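Week 2: Can machines do shop-floor chores yet?
Notes by Hidayah Mandagi

Partly. Moving one known part between fixed points is old work. Sorting mixed parts that lie at odd angles is still slow, and most shops leave it to people.

Terms for this week: grasp, pose, clearance, cycle time.

1. Fitting parts
A round part can go in at any turn. A square one has to be lined up first - and the block may be sitting crooked too. For the orange cylinder marked 4680, look at the two gray blocks in the bin and decide which opening you would try.

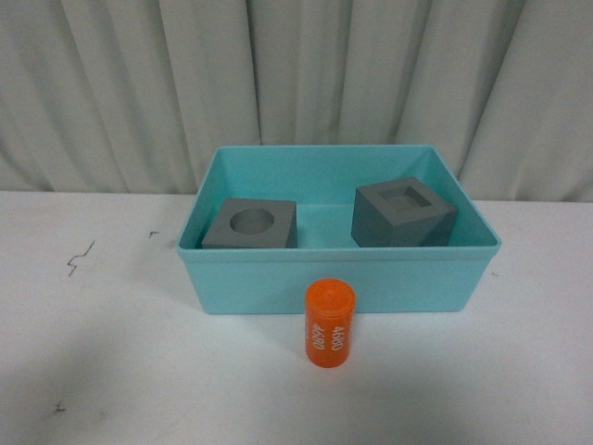

2. Reading
Jemal, handout on clearance, first half only.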